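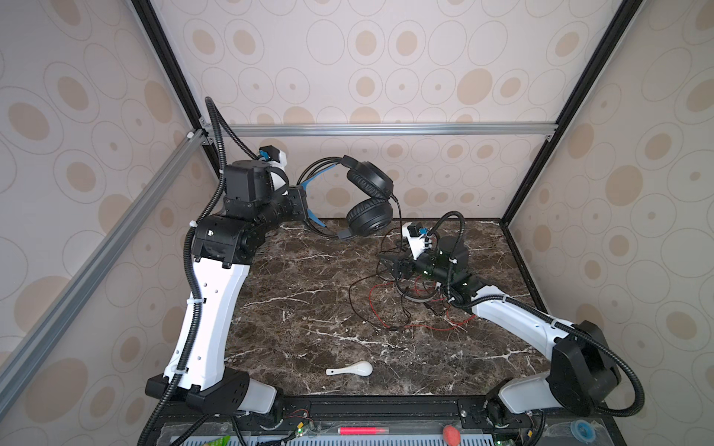 Puneck, January
By the Trirkine set-up team

4. Recovering from a snagged cable

A dangling lead can catch on loose wires and trip the arm — a common fault, and a lovely easy one to fix!

1. Press Stop. Keep hands clear for 20 seconds.
2. Support whatever the gripper is holding, such as headphones, before you release it.
3. Free the lead by hand. Never drive the arm to pull it loose.
4. Clear stray wires from under both grippers, then restart at low speed.

CAUTION: If fault 4000 comes back, switch off and check the conduit for damage.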